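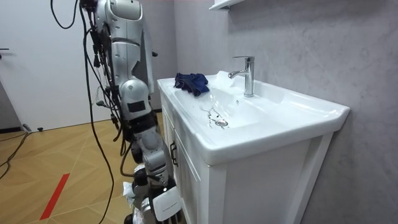 Vistus Cable Guard for two-armed cleaning robots

January
By Valentin Toma, Ustari

The Vistus Cable Guard is a set of sleeves, clips and a strain-relief block for robots that work at sinks and vanity units. It holds the arm cables close to the casing and takes the pull off the lower connector. The current version replaces the one we withdrew after a fault at our Collby test site. Anyone who still has the first version should stop using it and read the fault notice on this page.

The guard is meant for jobs where one arm works and the other hangs idle. A washbasin is a typical case. The working arm has to get over the rim and down to the drain, and the body stands close to the cabinet while it does so. There is not much room for slack cable between the robot and a door handle or a cabinet handle.
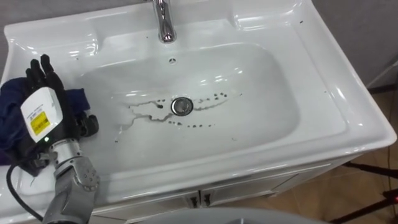 Fault notice: first version

The fault happened during a basin wipe at Collby. A loop of cable below the elbow of the idle arm caught on a cabinet handle when the robot turned to leave. The first version's clip was rated to let go at 35 newtons. It did not let go until 140. By then the connector had been pulled half out and the arm had lost its position signal.

The arm went to a protective stop, as it should. The other arm did not. It carried on wiping for 2 seconds before the operator pressed the emergency stop. No one was hurt and the basin was not damaged.

Zamfira Nedelcu stripped the clip down the same afternoon. The release tab had been moulded too thick, and cleaning fluid had swollen it further. She found the same thing on other clips from that batch.

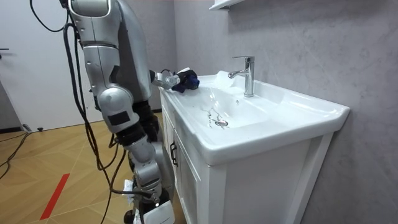

Photo: Zamfira Nedelcu / Ustari

The wiping routine is the one we now use for every release check. One arm presses a dark blue cloth to the left rim of the basin while the other hangs beside the cabinet. Streaks towards the drain give the cloth something to deal with, and we run the routine 40 times with each set of clips.

What has changed

The release tab is thinner and made by Stoica in a material that does not take up cleaning fluid. The strain-relief block now has its own switch. If the cable is pulled, the switch stops both arms together - it does not wait for the position signal to drop out.

The sleeves are unchanged and can be kept. Please do not mix old and new clips on the same arm.

With one hand down in the basin, look at the other arm from the side. A cable that bows out below the elbow before it reaches the lower connector is the part to check for slack.
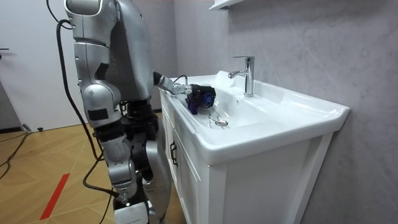 Replacing a first-version set

Switch the robot off at the main isolator and support the hanging arm before you touch the connector. Remove the old clips from the wrist end upwards. If the connector shows marks on its collar, send it back with the clips and do not refit it.

New sets are sent free of charge to owners of the first version. Write to Ustari spares with the robot's serial number and say whether the old clips have been in contact with cleaning fluid.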